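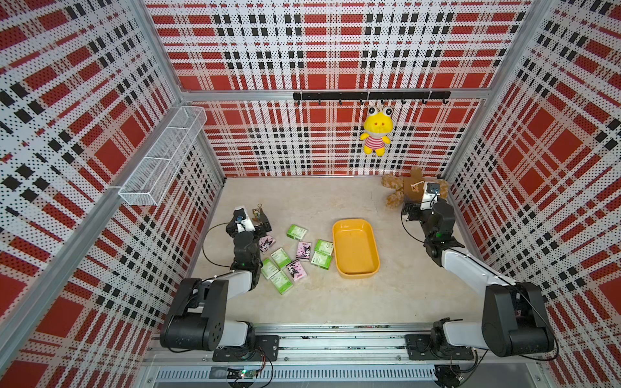
Photo: Stongate Media Room, 26 March 2023

Presentation Skills, handout 4: sound and narration in your slides

Right, last time we got as far as layouts and I promised we'd do sound next, so get your headphones out. I'm going to talk about recording your own voice over a slide show, and then a bit about music, and then the thing you all keep asking me, which is why the file is suddenly too big to email.

Before you record anything, write a script. I know, I know. Everyone thinks they can chat their way through a slide and everyone ends up with four minutes of "so, um, this slide". Put the script in the notes pane under each slide, then print the notes pages and read from paper. Clicking between windows while you talk makes a noise and the microphone picks it up!

Script length: the model script I gave out (the one on the Zunham ferry timetable) is 1,822 words and covers 11 slides. Read it aloud at home with a clock. If you finish in under ten minutes you're gabbling, and if it takes you past fifteen you're either very relaxed or you stopped to make tea.

Recording

Open your slides and find the recording command. Depending on your version it sits under Slide Show or has a tab of its own, so have a look in both. You'll be offered a choice of starting from the first slide or from the one you're on. Choose the one you're on. Do one slide, stop, play it back, and only then carry on with the rest (I once recorded a whole talk with the laptop set to the wrong microphone and got forty slides of fan noise, and I'm still cross about it).

A few things to remember while you're talking:

Leave a second of silence at the start and end of every slide. The sound is stored slide by slide, and if you speak across the change your words get chopped.

If you make a mistake, pause, then say the whole sentence again. You can trim the clip afterwards, or just redo that slide. The others stay as they were.

Don't hold the microphone. Put it on a folded jumper.

Music

Keep it to the title slide and the closing slide, please. Music under speech sounds lovely in your own headphones and dreadful through a classroom speaker. To add a track, go to Insert, then Audio, and pick the file. A little speaker icon appears on the slide. Click it and you'll get the playback options, where you can set it to start automatically, fade in and out, and hide the icon during the show. Check you're allowed to use the music, too. The Grīnberga folder on the shared drive has tracks we've got permission for, and I'd start there.

File size

So, the big file. My Lorkovex demo deck was 2,578 KB with no sound in it, and adding one short jingle took it to 2,785 KB, which is nothing. Narration on every slide is another matter, and video is far worse. Look under File, then Info, for the option to compress media. Save a copy first, then compress the copy, and listen to it all the way through before you throw anything away. If it's still too big, upload it to the shared drive and send me the link.

You can also export the whole thing as a video, which is handy if the person watching hasn't got the software. Your timings and narration go with it. Links on your slides won't work in the video, though, so write out any web address in full.

For next time

Record narration for three slides of your own, any topic. Bring the slides and the printed script. If you're stuck for a subject, do how to make your favourite sandwich, I never get tired of those. We'll listen in pairs and then have a go at timings and animations, so have a read of handout 5 if you get a minute. Headphones again, please, and the spare ones are in the drawer under the printer.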